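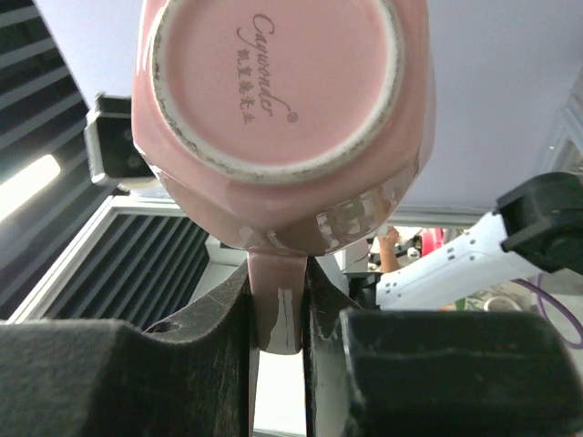

Base of the pink mug, with the Caywonder mark.

Jirna Legal Help: progress report to the Petchrat Fund
Nov 13, 2024

We're so pleased with how the record-clearing project is going! When we wrote to you in February we had a phone line and a stack of blank petitions. Now 400 people have had a full review of their old misdemeanor cases, and 17 law students are trained to sit in on interviews (they're wonderful, and they ask better questions than we do).
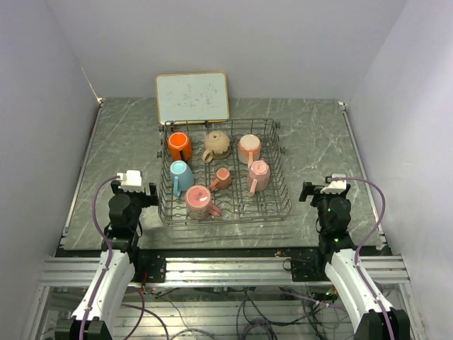 Court filings

Wanpen Meesuk has taken over the filing calendar. Most petitions are for shoplifting or trespass convictions where probation ended years ago. The Porken clerk's office now accepts them in batches, a huge help, though fee waivers still go in one at a time and two came back for missing signatures.

Our plain-language guide has been handed out 1,086 times. Samran Yensuk is rewriting the section on unpaid fines, the part clients call us about most.

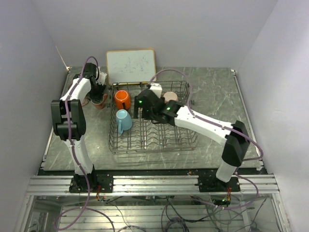

We'd love to open a second clinic in Avum next. The library there has offered us a room with a door that closes, and clients do need that. A budget for it is attached.

Chaiwat Yimyam, project lead

Comments

Agnes W.: Great news about the batches. Does the guide cover sealed juvenile cases?

Fongchan K.: Not yet, Agnes. It's on Samran's list!

Contact us | © Jirna Legal Help | Back to top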